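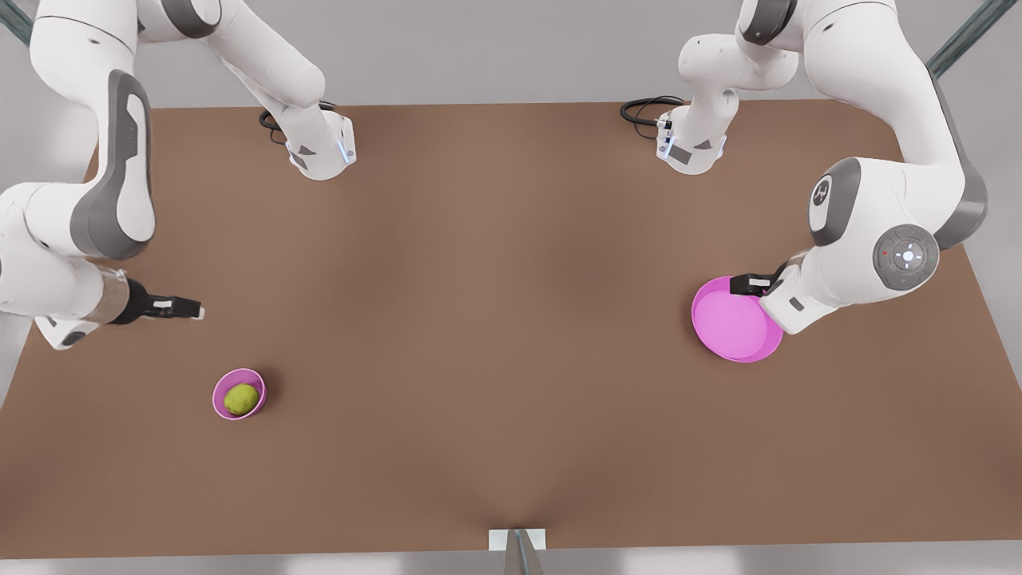
One respondent in Estari wrote that she had stopped lending containers with lids, as the bowl usually came back and the lid usually did not. She added that she did not mind losing the bowl. What bothered her was having to ask for it, and then having to pretend that she had only just remembered it.

Figure 2. Two pink containers on a brown tabletop. Computer rendering.

4.2 Containers that travel with food

Answers of this kind were common in the open part of the questionnaire. The form asked whether the household had given cooked food to a neighbor, relative or coworker during April, and what the food was carried in. It was sent to 1459 households, divided between Estari and Bamura in proportion to population. Space was left at the end for remarks, and many people used it to write about the container and said little about the food.

Earlier work on food sharing treats the container as packaging. In our material it behaves more like a second loan, made at the same time as the gift but under different terms. The food does not have to be returned. The container does, or may have to, and neither side says which. Most respondents said that no words were exchanged about it at the door. When words were exchanged, they were usually a release ("keep it") or a postponement ("no hurry"). Several people in Bamura wrote that they took "no hurry" to mean within the week.

We sorted the containers mentioned by respondents into 2 groups. The first we call kept containers: dishes, bowls and boxes that the household bought as containers and would buy again. The second we call passing containers: jars, tubs and trays that first came into the house holding a store product. The line between the groups was not always clear. A jar with a good lid could be a passing container in one household and a kept container next door, and a few respondents described a jar changing status after it had been washed enough times for the label to come off. Where a remark did not let us decide, we left the item out of the tables in this section.

Color also came up, although the questionnaire did not ask about it. Plain containers are easy to mix up after a shared meal, more so when they are close in color, as in Figure 2, where both containers on the table are pink. Respondents who often took food to such meals gave several ways of telling their own dish from the rest. Tape with a surname on the underside was the oldest method and was mentioned mostly by people who also belonged to a church or a sports club. Others used a dot of nail polish, a scratch on the rim, or a particular dish towel wrapped around the outside. Two boxes bought from the same shelf were described as a reason for real unease. One man in Estari had carried home a box that he later decided was his brother-in-law's, and he had it in a cupboard for a long time because taking it back meant explaining the mistake.

Returning the container empty

The strongest difference between the towns concerned the state in which a container should go back. In Bamura, many respondents said that a dish should never be returned empty. It did not have to hold a meal. Eggs, a few lemons, cookies or a handful of dried beans were all named as enough, and one respondent wrote that her mother put in a box of matches when there was nothing else in the house. In Estari, the rule was known but was mostly described as something that grandparents did. There, the return of a clean dish was thought sufficient, and some respondents found a filled dish tiring, as it put them in debt again.

This last point was made often enough to deserve a comment. A filled return keeps the exchange going, which is what the Bamura respondents said they liked about it. For the Estari respondents it was the same feature that made it a burden. The younger households in Estari tended to solve the problem by using passing containers from the start, so that the question of return did not come up. Others told the receiver to throw the tub away. A few of these tubs were returned anyway, washed, and respondents reported some embarrassment at this, both for themselves and for the neighbor who had taken the trouble.

Lending schemes

The Cindano scheme in Bamura was meant to remove the problem in another way. A household could borrow a marked dish from the library counter, give it away with food in it, and leave it to the receiver to bring the dish back to the counter. The scheme began with 1000 dishes of a single type, bought from Peeters. It ran for 9 months and was then closed – the stock had fallen too low to keep the counter open. The final report puts this down to theft. Our respondents saw it differently. Several still had Cindano dishes at home and described them openly, as things that had come from a neighbor and ought to go back to that neighbor. The mark on the base was understood as the name of the maker. In other words, the dishes seem to have been absorbed into the ordinary exchange between houses, and the counter had no place in it.

We were not able to check how many of the dishes are still in use. The report gives loans by month and does not record returns for the last part of the period. Some of the dishes may also have left Bamura altogether, as respondents there often sent food home with visiting children.

Limits of the material

The questionnaire was filled in by one person per household, and in most cases this was the person who cooked. People who mainly receive food are therefore heard less. The period covered was a single month, and it included a holiday on which food is commonly carried between houses in both towns. Remarks about jars may also be too few, as the form used the word "dish" in its first question and some respondents may have taken this to leave jars out. The wording was changed for the interviews, which are discussed in Section 4.3 together with the notes kept on lids.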